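4.2 Two-handed bottle task

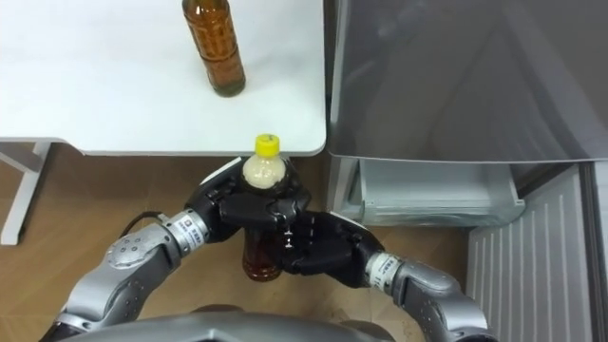 Figure 3. A bottle clasped between both hands, with the refrigerator to the right of the table.

The student project at Nedilar was organised as a single-term module, and the two-handed bottle task was set in March, once each group had passed the safety check. Groups wrote their own grasp routines in Omik and tested them first in simulation for 1000 trials. Work on the robot then followed in a kitchen area with a white table and a refrigerator. In Figure 3 the fingers of one hand curl around the bottle below its shoulder while the other hand presses against the front — the grasp we refer to as G2 in Table 2. The yellow screw cap is left clear of the fingers, as the task sheet required. A second bottle is standing towards the back of the table.

Each group was allotted 200 attempts on the robot. The Villca group used 161 of these before submitting its final routine; the Grallis group used all 200 and asked for no extension. Attempts were marked by a student from another group, using the form in Appendix B. A drop, a tilt beyond the set limit or contact with the table edge ended the attempt. Stops made by the operator were logged separately and are left out of the results in Section 4.3.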